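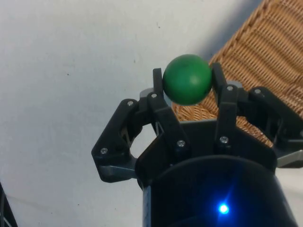 Green ball, black gripper.

Govow Wireless Controller — Graphite

Full-size wireless pad for PC, Mac and Android. Made by Junier, sold here by Provow. In stock, ships from Geelong.

Price: $100
Postage: $7 flat, anywhere in Australia. Pick up from the counter is free.
Stock code: GV-696

Quick version

Hall effect sticks and triggers. No drift so far on the ones we've had on the demo bench, and those cop a flogging. Two back paddles, remappable. 2.4 GHz dongle in the box, Bluetooth as well, or just run it off the cable. Not licensed for any console, so please don't buy it for one. We get a few back every month for exactly this.

What's in the box

Controller
USB dongle
USB-C cable, 3 metres, braided
Spare pair of tall stick caps
Setup card (the English side is a bit average, use ours, link at the bottom)

Colours

Graphite only on this page. White is a separate listing. The red one is discontinued and no, we don't have any out the back.

Battery

Built in, not swappable. Charges while you play. Rumble on full chews through it, turn it down to medium in the app and you'll barely notice the diffrence. Light on the front goes orange when it's getting low.

Setup

Plug the dongle in first, then hold the Home button until the light stops blinking. For Bluetooth, hold Home and B together. If it drops out on a desktop, move the dongle to a front port — the back of a metal case is a shocking spot for it.

Firmware: do the update before anything else. Units boxed before the January batch have the old trigger curve, and racing games feel off. Update is done on Windows only. Mac users can bring it in and we'll do it at the counter, no charge.

Profiles

3 slots saved on the controller itself. Swap with Function plus d-pad. The app holds more but you have to be plugged in to move them across. Stick dead zone, trigger travel and paddle mapping all save to the profile. Rumble doesn't, it's global. Annoying.

Compared to the Bortolotti

Gets asked a lot. The Bortolotti has the nicer d-pad, clicky, better for fighters and old platformers. The Govow has better sticks and it's lighter. Shooters and racing, get this one. If you mostly play 2D stuff spend the extra.

Customer reviews

"Bought two. Paddles are a bit easy to bump at first, got used to it in a weekend." — Róisín Flanagan

"Good pad. Dongle is tiny, there should be somewhere to store it in the controller." — Kadir Tuncer

"Triggers much better after the update. Didn't know there was an update till I rang the shop." — Tülin Yüksel

Warranty and returns

Junier covers it for 12 months, on top of your rights under consumer law. Bring it back to us, not to them, we handle the claim. Change of mind is 7 days, unopened only. Keep your reciept or the order email.

Orders placed over the break go out from Fri 1 January onwards in the order they came in. Counter's closed that day but dispatch is on.

Bulk orders for clubs and LAN nights: email Muammer Uysal through the contact page with a quantity and a postcode.

Related: Govow charging dock, Govow White, tall stick caps (pair), English setup guide PDF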